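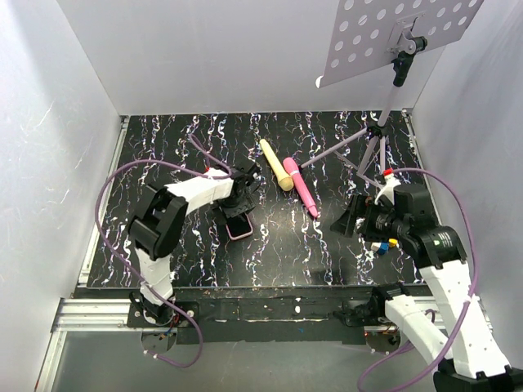
Tabletop with marble pattern, side rails and arm

Section 4. Pairing Your Nultora Wireless Charging Stand

You're past the unboxing and the stand has power, so now comes the fun part! Pairing takes a few minutes, and once it's done the Nultora will remember your phone, your earbuds and your watch every time you set them down.

Before you start
Update the Lenberg app on your phone and turn on Bluetooth. Keep the small card with the 9-character setup code handy. (If the card has wandered off, the same code is printed under the rubber foot at the back of the stand.)

1. Press and hold the power key until the ring light pulses blue.
2. Open the Lenberg app and tap Add Device.
3. Pick Nultora from the list. Older versions of the app show it as "Stand 631", so choose that if it's the only entry.
4. Type in the setup code. Capital letters matter!
5. Wait for two short beeps. The ring light turns solid white.

Note: If the light goes back to pulsing, the code didn't take. Tap Retry and enter it again. You don't have to unplug anything.

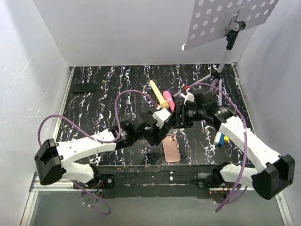

6. Lay your phone on the front pad with the screen facing you. The app shows a green bar as soon as the coil lines up. Slide the phone a little left or right if the bar stays gray.
7. Tap Save Position. We love this feature: from now on the stand shifts its coil to match your phone, even if you drop it down at an angle.
8. Repeat steps 6 and 7 for earbuds (side tray) and watch (rear post).

Caution: Take off metal cases, ring grips and card holders before charging. Bank cards and hotel keys can be wiped if they sit between the phone and the pad.

Caution: Use only the 27-watt adapter from the box. A weaker one will run the front pad but leaves the watch post without power.

Naming your stand
Tap the pencil next to the serial number and call it anything you like. Our tester Yurani Huamán has one called Inga by the bed and another called Bramulico at her desk, and the app switches between them without a hitch. Names can be up to 73 characters long, so go wild.

Night mode
Hold the power key for one second to dim the ring light. Hold it again and it comes back to full brightness. To set a schedule, go to Settings, then Light, and choose a start and end time. Charging speed stays the same in night mode.

For resetting the stand or passing it on to a new owner, go to Section 5.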